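Warum Gemeinden ihre Reden wieder selbst schreiben sollten

Im August habe ich in Washolm einer Gedenkfeier zugehört, bei der in 20 Minuten 6 Zitate berühmter Staatsmänner fielen. Zwei davon konnte ich später keiner Quelle zuordnen. Gestört hat das offenbar keinen, denn es klang feierlich, und man ging danach zum Kaffee.

Ich halte diese Gewohnheit für einen Fehler. Wer ein Jubiläum feiert, hat meist eigene Quellen: Protokollbücher, Briefe, Rechnungen. In Washolm liegt das Tagebuch der Lehrerin Vigfúsdóttir im Gemeindearchiv, 175 Seiten, gut lesbar. Sie beschreibt, wie der Schulofen repariert wurde und wer dafür bezahlte. Vorgelesen wurde daraus kein Satz. Auf der Einladung stand dafür ein Porträt von Lincoln, der mit dem Ort nichts zu tun hatte.
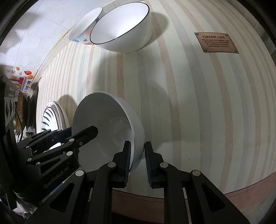

Malachy Horgan sieht das anders. Ein bekannter Name, schrieb er mir, hole auch die Leute herein, die mit Ortsgeschichte nichts anfangen können, und ein Schulofen fülle keinen Saal. Außerdem gehöre die große Geschichte allen, auch einem Ort mit 2472 Einwohnern.

Den letzten Punkt gebe ich ihm. Gegen eine Rede über Lincoln habe ich nichts, wenn sie von Lincoln handelt, also auch von seinem Zögern und von den Kompromissen, die er einging. Auf der Feier kam er als Kalenderspruch vor. Der Satz wurde aus seinem Anlass gelöst, und am Ende hätte ihn jeder gesagt haben können.

In Rirkden ist man vor zwei Jahren anders vorgegangen. Ileana Preda las dort aus alten Ratsprotokollen vor, darunter einen Streit um den Brückenzoll, den die Gemeinde vor Gericht verlor. Es gab Zwischenfragen, einige davon unfreundlich. Ich fand den Abend zu lang, aber ich weiß heute noch, worum es ging.

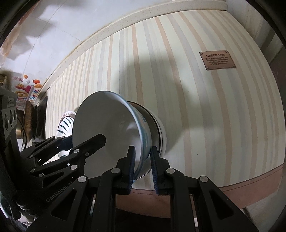

Muss man auf Zitate also ganz verzichten? Ein einzelnes genügt, sofern man Ort, Jahr und Anlass nennt und den Absatz davor selbst gelesen hat.

Für die nächste Feier in Washolm werden noch Redner gesucht. Das Tagebuch kann man im Archiv zu den üblichen Zeiten einsehen.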